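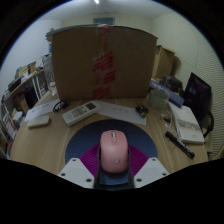 Photo: Facilities and Shared Spaces, Plarkent

Plarkent Shared Spaces
The clear-desk period for the open-plan office begins on Monday and continues through the end of June. The posts that follow set out what is asked of everyone with a desk in the building. Please read to the end before writing to the office. (1/22)

Plarkent Shared Spaces
The purpose is practical. In June the desks on the second floor will be reassigned, and a number of colleagues will move to the Iris room. A desk that has been sorted in advance can be handed over in a morning. (2/22)

Plarkent Shared Spaces
Begin with what does not belong to you. Air-conditioner remotes are the most frequent item in this category. A remote of the kind lying behind the mouse pad in the photo is shared by everyone in its zone and should be returned to the wall holder at the end of the day. (3/22)

Plarkent Shared Spaces
Four remotes are currently missing from their holders on the second floor. If you find one under papers or in a drawer, return it to any holder in your zone. There is no need to report where it was found. (4/22)

Plarkent Shared Spaces
Papers come next. Loose sheets should be sorted into three groups: to file, to shred, and to take with you. Sheets left on a desk after the handover will be treated as confidential waste and shredded unread. (5/22)

Plarkent Shared Spaces
Please check the tops of boxes and cabinets as well. The flat stack of papers on the corner of the large cardboard box is typical of what is missed when people sort only the desk surface. (6/22)

Plarkent Shared Spaces
Cardboard boxes may not be stored on desks after the handover date. Boxes for the move will be issued by the office, each with a numbered label. Other boxes should be emptied, flattened, and taken to the loading bay. (7/22)

Plarkent Shared Spaces
If a box holds equipment that has not been issued to a user, do not flatten or move it. Write to Olumide Akpan in Equipment with your desk number, and it will be collected from you. (8/22)

Plarkent Shared Spaces
Mice, keyboards, and mouse pads move with the person who uses them. This includes items you bought yourself. A pink mouse on a navy and magenta pad is easy to trace to its owner. The standard-issue black ones are not, and should carry a name label underneath. (9/22)

Plarkent Shared Spaces
Labels are available from the supply cupboard beside the Tennant meeting room. Place the label on the underside of the mouse, clear of the sensor. (10/22)

Plarkent Shared Spaces
Round and oversized mouse pads should be packed flat, under the books, with nothing hard beneath them. Pads that have been folded in transit do not lie properly again and the office does not replace them. (11/22)

Plarkent Shared Spaces
Eyeglasses. Last year 12 pairs were handed in during the move, and 4 were never claimed. Please put glasses in a case and carry the case with you. They should not go into a moving box, even on top. (12/22)

Plarkent Shared Spaces
Cables should be unplugged at both ends, coiled, and fastened with a tie. A single thin cable left across a desk is usually the one its owner asks about a week later. Cables without a label will be placed in the common cable drawer. (13/22)

Plarkent Shared Spaces
Small white items cause more confusion than any others. A power bank, an eraser, and an adapter can look much alike on a crowded desk. Please sort these yourself. Power banks must be taken home or carried by hand and may not be packed with paper. (14/22)

Plarkent Shared Spaces
Books borrowed from the Plarkent library go back to the library before the move, including those on extended loan. Personal books may be packed. Kindly keep each box light enough for one person to lift. (15/22)

Plarkent Shared Spaces
Pens and markers: cap them, test them, and discard the dry ones. Markers in working order that you do not wish to keep are welcome in the tray outside the Tennant room, where they are always in short supply. (16/22)

Plarkent Shared Spaces
Plastic bottles and plastic food containers are to be emptied and rinsed in the kitchen. Bottles go in the blue bin. Containers that are yours should go home with you on the same day. The kitchen shelf is not available for storage during the move. (17/22)

Plarkent Shared Spaces
Chairs remain where they are. The chairs are recorded by zone, and moving one means that two inventories must be corrected. Colleagues with an adjusted or medically assessed chair should write to Jozefína Ďurica, who will arrange for it to follow them. (18/22)

Plarkent Shared Spaces
Once the desk is clear, wipe the surface with a damp cloth and dry it at once. The wooden desktops mark easily if water is left standing. Please do not use solvent sprays or the abrasive side of a sponge. (19/22)

Plarkent Shared Spaces
Items to be kept by the office for later collection should be placed in a Wotik crate, available at reception. Write your name and extension on the crate card. Crates will be held until the end of June and then returned to the supplier. (20/22)

Plarkent Shared Spaces
Several colleagues have asked whether a desk must be completely bare. It need not be. A monitor, a keyboard, a mouse and its pad, and one personal item may remain until the morning of your own move. Everything else should be boxed, returned, or taken home by then. (21/22)

Plarkent Shared Spaces
Questions about equipment: Olumide Akpan. Questions about furniture and seating: Jozefína Ďurica. Both can be reached through the facilities desk, extension 894. The zone schedule is posted at reception and beside the second-floor elevator. (22/22)

Plarkent Shared Spaces
Addition to post 7: we have been asked about flattened boxes with printed packing tape. The tape may stay on. Staples should be removed before the cardboard goes to the loading bay.

Plarkent Shared Spaces
Addition to post 15: the library return cart will stand beside reception from Monday. Books may be left on it at any time while the building is open. Please remove your own notes and bookmarks first.

Plarkent Shared Spaces
Correction to post 20: crate cards are kept at the supply cupboard. The crates themselves are at reception, as stated.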